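# How a Patchwork Quilt Is Made

A quilt is a blanket made of three layers. The top layer is the pretty one, and it is usually made from lots of small pieces of cloth sewn together. The middle layer is soft and fluffy and is called wadding. The bottom layer is called the backing. All three are held together with stitches, and those stitches are the quilting.

The words get mixed up a lot. Patchwork means joining small pieces of cloth to make a bigger piece. Quilting means sewing through the layers. You can have patchwork without quilting, like a cushion cover, and you can have quilting without patchwork, like some winter coats.

## Why do quilts keep you warm?

A quilt doesn't make any heat. Your body does that. The wadding is full of tiny pockets of air, and heat moves through still air very slowly. When you are under a quilt, the warmth from your body stays near you for longer.

If the wadding gets squashed flat, there is less air in it and the quilt is not as warm. That is why an old quilt can feel thinner than a new one, even though nothing has been taken out of it.

## Blocks

Most patchwork tops are made in squares called blocks. The quilter makes one block, then another, and then sews them together in rows. A block might be very simple, with four squares in it, or it might have a lot of little triangles.

Many blocks have names. In this book we use four blocks:

- **Ula** is the easiest. It has one big square with a strip on each side.
- **Nerkmont** looks like a mountain made of triangles.
- **Cruzado** has two long strips that cross in the middle.
- **Standimeck** is a star, and it has 21 pieces. Leave it until last!

The quilt on our cover has 158 blocks, and most of them are Ula blocks. It took one winter to cut the pieces and another winter to sew them.

## Choosing the cloth

Cotton is the best cloth for a first quilt. It doesn't slip about, it can be ironed flat, and it goes in the washing machine. New cotton should be washed before you cut it, as some cloth shrinks the first time.

Look at your colours from the other side of the room. From close up you notice the flowers and spots. From far away you only notice which pieces are light and which are dark — and a block needs both, or the pattern disappears. Brown, black and white sit well next to each other, and you can find them together all over the house.
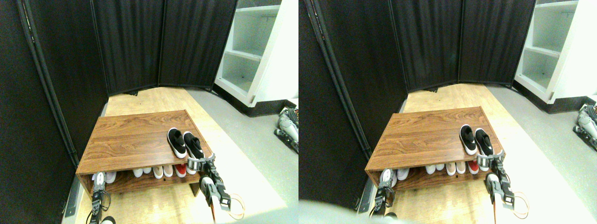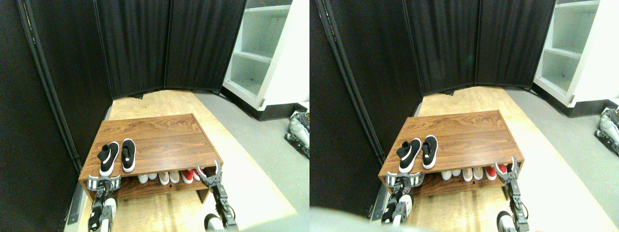 When you have chosen, cut a small piece from each cloth and stick it on a sheet of paper. Write the name of the block next to it. Quilters call these small pieces swatches.

## Cutting and sewing

Every piece has to be cut a little bigger than it will look in the finished quilt. The extra bit goes inside the seam, where you can't see it. It is called the seam allowance. If you forget it, your block will come out too small and won't fit with the others.

To join two pieces:

1. Put them together with the pretty sides facing each other.
2. Pin along one edge.
3. Sew along that edge in a straight line.
4. Open the pieces out and ask a grown-up to iron the seam flat.

You can sew by hand or with a machine. A machine is quicker. Hand sewing is quieter, and you can do it on a train.

## Making the quilt sandwich

When the top is finished, the three layers are put together. The backing goes on the floor, face down. The wadding goes on top of it, and then the patchwork goes on top of that, face up. Quilters call this the sandwich.

The layers are pinned or sewn together with long, loose stitches so that they don't move. This is called tacking. Next comes the quilting, which can be straight lines, wavy lines or pictures such as leaves and snowflakes. The tacking is pulled out afterwards.

The last job is the binding. It is a long strip of cloth that is folded over the edges, all the way round, and sewn down.

## Words to remember

**Wadding** — the soft middle layer.

**Block** — one square of patchwork.

**Tacking** — loose stitches that come out later.

**Binding** — the strip around the edge.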